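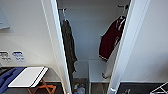 Small Spaces, Long Winters: notes for the talk
Sânziana Enache, 2020-01-19

Slide 1. Welcome, thank Mirko for setting up the chairs. Ask for hands: who grew up in a house with a real mudroom? Who had one hook and a pile? (Wait for the laughs. I was a pile kid.)

Slide 2. What I want to talk about tonight is coats. How we look after them, how long they last, and why I get so excited about a good lining! I've been mending outerwear for the Ekpo repair nights and I still get a little thrill when somebody brings in one with the original buttons.

Slide 3. The numbers. Last winter we took in 243 coats and jackets. Of those, 240 went home wearable. The three that didn't were moths, moths, and a woodstove. Pause here, somebody always has a woodstove story.

Slide 4. What goes wrong first. Pocket corners, then the hanging loop, then the lining under the arms. Pass around the torn loop sample. Show how it was sewn through the lining only, with nothing behind it, so the whole weight of the coat was on a few stitches. Ten minutes with heavy thread and a scrap of twill tape and it will outlast the zipper.

Slide 5. Hooks or hangers? I'll get arguments on this one and I love it. Hooks are fine for a coat you wear every day. If it's going to sit from spring to November, give it a wide hanger so the shoulders keep their shape. Long wool coats especially, they're heavy and they will sag. Leave a bit of air around them too.

Slide 6. Brushing. Do the demo on my own coat, not on a volunteer's (remember Prokgate). Short strokes, down with the nap, collar last. Most wool coats need a brush far more often than they need the cleaners, and a brush is cheap and lasts for years.

Slide 7. Zippers. Mirko takes this part. He has the slider kit and the big felt model. If he runs long, skip slide 8 and go right to questions.

Slide 8. Where to find thread and tape. Bevia has the good cotton tape by the yard. Erkarton still sells horn buttons singly, which makes me happier than it should.

Slide 9. Questions. Repeat each one into the mic, the back row can't hear. Likely ones: down jackets (yes, you can wash them), leather (ask Mirko), fake fur (bring it in and we'll look).

Before closing: sign-up sheet is by the door, pens in my blue bag.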